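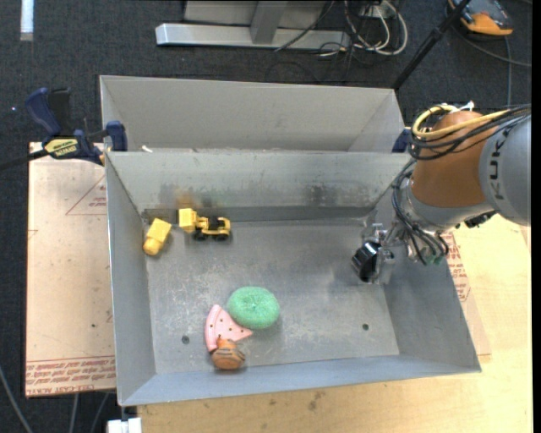
**Figure 2.** Two yellow toys, one of them a small yellow and black construction vehicle, in a grey metal bin with a scuffed floor.

## 4. What Families Keep, and What They Let Go

### 4.1 The toy shelf as a household archive

When we began visiting homes for this study, we expected to spend most of our time talking about the large things: the dining table from a grandmother's house, the sewing machine, the piano that no child in the family had played for years. Those conversations did happen, and we come back to them in Section 5. But again and again, usually after the coffee had been poured and the interview guide had been set aside, the talk drifted to toys. Parents went off to find a box under a bed or on top of a wardrobe, and they came back with something in their hands and a story already begun. By the end of the first July of fieldwork we had rewritten the interview guide to make room for this, and we are very glad we did.

The household inventories we collected in Vondora and in the neighboring district of Verkier list 1,654 toys that had been kept for at least one year after the youngest child stopped playing with them. We call these "rested" toys, a word we borrowed from one of the mothers in Verkier, who told us her son's cars were not put away for good, they were only having a rest. We liked the word because it leaves the future open, and because it fit so well with what other families told us. Very few parents described a kept toy as finished. It was waiting for a cousin, or for a grandchild, or for a rainy afternoon when somebody might ask for it again.

Toy vehicles hold a special place among the rested toys (Figure 2 includes a small one of the construction type). Families in both districts spoke of them with a warmth that we had expected to hear about dolls and stuffed animals, which the older literature on childhood keepsakes treats at much greater length. Diggers, dump trucks and rollers came up especially often. One father explained that his daughter had known the names of all the machines on the building site at the end of their street before she knew the names of her aunts, and that he could not look at the little loader on the windowsill without hearing her shout those names from the stroller. Another family had kept a truck with only two wheels left on it. It could no longer roll, and it had been promoted to the kitchen, where it held recipe cards.

### 4.2 Wear as a record of use

We had supposed that people would keep the toys that were in the best condition. This seemed sensible enough when we wrote the project proposal, and a good part of the work on collecting would lead a reader to the same guess. In our homes the pattern ran the other way. Parents tended to pass along the clean and complete toys, and they held on to the ones with scratched paint, chewed corners and missing doors. A toy in good shape could go to another child with pride. A battered one, several parents told us, would be an embarrassing gift, and so it stayed in the house, first out of politeness and later out of affection.

The same marks that made a toy hard to give away also made it easy to talk about. In one long conversation in Vondora, a mother turned a wooden tractor over in her hands for most of an hour and went through its dents one at a time, the way another person might go through a photo album. This dent was from the stairs at the old apartment, that one was from the summer at the lake, and a long groove down the side was from a brother who wanted to see what was inside. We asked whether she had ever thought of sanding it down and painting it fresh. She was kind about the question, but it was plain that she found it an odd one.

Grandparents added a further layer to this. Where a toy had been through more than one generation, the marks were often sorted by owner, with the deeper and older ones credited to the parent and the newer ones to the child. We cannot say how accurate these accounts are, and we did not try to test them. What matters for our purposes is that the sorting was done with great confidence, and that children joined in. A boy in Verkier, who was 7 at the time of our visit, corrected his grandfather firmly on the subject of a bent axle.

### 4.3 Where rested toys are stored

Storage turned out to be a richer topic than we had planned for. The Cevex survey form, which we used for the first round of visits, has a single line for it, and most interviewers filled that line with one word, such as "attic" or "closet." For the second round we switched to the longer Doležal schedule, which asks who put the object there, who can reach it, and when it was last taken out. The answers filled pages.

We sort the storage places into 6 kinds, described in full in the appendix. The kind that interests us most is what we call the halfway place: a basket by the back door, a low drawer in the hall, a tin box on the stairs. Toys in a halfway place have left the child's room but have not yet reached the attic or the donation bag. They can stay there for years. Parents often apologized for these spots as untidy and told us they had been meaning to deal with them, and yet when we came back the following year the same toys were usually still there, with a few new arrivals on top.

We have come to think of the halfway place as doing quiet and useful work. It lets a family put off a decision that no one is eager to make, and it keeps the toy near enough that a child can change their mind. In several homes that is just what happened between our visits, and a truck that had been written down as rested was back on the living room rug, in service again. We kept such toys in the inventory but marked them separately, and the next section takes up the question of how often, and for whom, a rested toy returns to play.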